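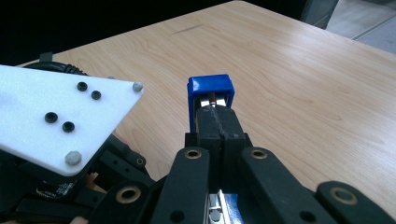 *The little blue one over the pale tabletop, with its silvery bits showing.*

I have been meaning to write about the junk drawer since May, and every time I sit down to do it I end up back in the drawer instead (you know how that goes). Ours came with us from the apartment on Lam Street, and I mean that literally: we taped it shut, carried it out to the car and slid it into the new desk without so much as a peek. So there are things in there from 2000 or so, including a keyring from the old Nimon hardware store and a whole fistful of dried-up pens!

My rule this time was 40 minutes and one clear table. Small things first, anything blue or shiny next, and paper at the very end, when I'm too tired to read it all. I do love a bare table to sort on. The pale wood makes every little bit of metal stand out, and I've stopped minding the dark mark across it.

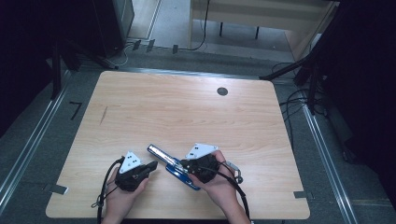

I kept 5 things in the end, which is a personal best, and they're in an old Draltden cookie tin on the shelf by the window. The rest went into a bag for the swap shelf, apart from the pens, which I tested on the back of an envelope one by one, still hoping. Two of them wrote! Next up is the drawer under the microwave, and I'm already a bit scared of the soy sauce packets.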